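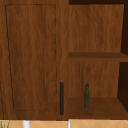 How Does a Flat Sheet of Metal Become a Spoon, a Tray or a Car Door?

Have you ever picked up a baking tray and wondered how somebody got it to be that shape? It has sides and corners and a nice flat bottom, and there isn't a join in it anywhere. Nobody glued the sides on. The whole tray began as one flat piece of metal, and it was pushed into shape in less time than it takes you to say "baking tray". I think that's rather wonderful, so let's go through it slowly, with a few wanderings off along the way.

Bendy, springy and stuck

Find a metal paper clip (ask first, if it's somebody else's!) and bend it just a tiny bit. Let go. It springs back, doesn't it? Now bend it a lot further. This time it springs back a little and then stays bent. Metal does both of these things. A small push makes it springy, and a bigger push changes its shape for good.

People who make things from metal spend a great deal of time thinking about that little bit of springing back. They even have a name for it, and the name is springback, so you won't have any trouble remembering it. If you want a corner to end up square, you have to bend the metal slightly too far and let it relax into place.

The punch and the die

Most trays and pans are made in a machine called a press. Inside it are two very strong pieces of shaped steel. The bottom one has a hollow in it and is called the die. The top one fits down into the hollow and is called the punch. The flat sheet goes between them, the punch comes down, and the sheet has nowhere to go except into the shape of the hollow. Kitchen sinks made of steel can be formed this way too, though they are deep, so the metal may need to be pressed more than once. 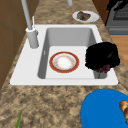 Why doesn't it tear?

Sometimes it does! Imagine pushing your fist into a sheet of cling film. If the edges are held too tightly, the film stretches thinner and thinner until it splits. If the edges are hardly held at all, it goes into wrinkles. Metal is just the same. So the press has a ring around the outside which grips the sheet firmly enough to stop the wrinkles, but still lets some metal slide in towards the middle. A little oil helps it to slide.

At the Brondarach works, which makes trays for school kitchens, the big press can make 300 trays in an hour when everything is going well. One morning in October it made 317, and the people who work there were so pleased that they wrote the number on the wall in chalk.

Warm metal, cold metal

You might think that metal always has to be red hot before you can shape it. Blacksmiths do heat it, that's quite true, and some car parts are pressed hot as well. But a lot of thin sheet is shaped cold, at the same temperature as the room you are sitting in.
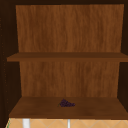

Cold metal needs a harder push, and it does something surprising while it is being pushed, because it gets stronger. Go back to your paper clip and bend it to and fro in the same place. After a few bends it feels stiffer there, and then, snap! It has become too hard to bend any more. (Mind your fingers on the sharp end.)

Try it yourself

Take a piece of kitchen foil and lay it over a small bowl. Press it down gently with the bottom of a cup, keeping one hand flat on the edges. Then try again with a new piece and don't hold the edges at all. Which one has more wrinkles? Smooth them both out afterwards and see whether you can find the places where the foil was folded.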